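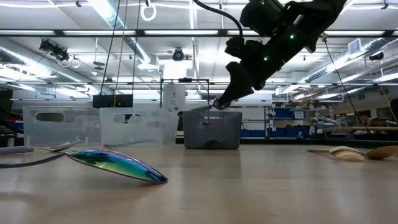
Aminu Adeyemi asked whether a patient who moves from the Flornitz clinic to the Batora clinic has to be registered a second time. No second registration is needed. Transfer the existing record as follows.

5.2 Transferring a patient record between clinics

1. Sign in to Kuvska with a supervisor account.
2. Open Patients > Coverage and enter the patient's card number.
3. Check that Coverage Status reads Active. If it reads Pending, stop and go to section 5.4.
4. Select Transfer, then choose the receiving clinic from the list.
5. Enter the date the patient signed the transfer form.
6. Select Confirm. The record is locked for 600 seconds while open referrals are moved.

Note: Each clinic list holds a maximum of 200 pending transfers. Further requests are refused with the message List Full.

Caution: Do not close the browser during the lock period. A partial transfer can leave the patient with no assigned doctor, and only the regional office in Lawal can reverse it.

Forms signed before September are accepted on the old layout. Enter these under Paper Transfer and keep the original for two years.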